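## 9. Folding a hooded jacket

The Danko folding card promises a flat hoodie in 20 seconds. We doubt it. Allow longer, and ignore the card's drawing of a hood that lies down by itself.

1. Clear the table and wipe it.
2. Lay the jacket on its back, hood at the far edge.
3. Pull the hood open, then press it flat. Bunched hoods cause most bad folds.
4. Straighten the zipper and drawstring from the neck down.
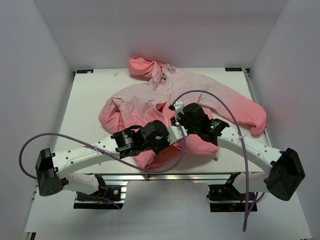 5. Bring both sleeves fully onto the table and smooth each one out to the cuff.
6. Fold the sides in, sleeves on top, then fold the bottom up to the neck.

**Note:** The card says step 3 is optional for light fabrics. We have yet to meet the fabric it means.

**Caution:** Don't tug the drawstring to square up the hood - it can pull out of the hem, and threading it back is a miserable job.

For drawer sizes, see page 70.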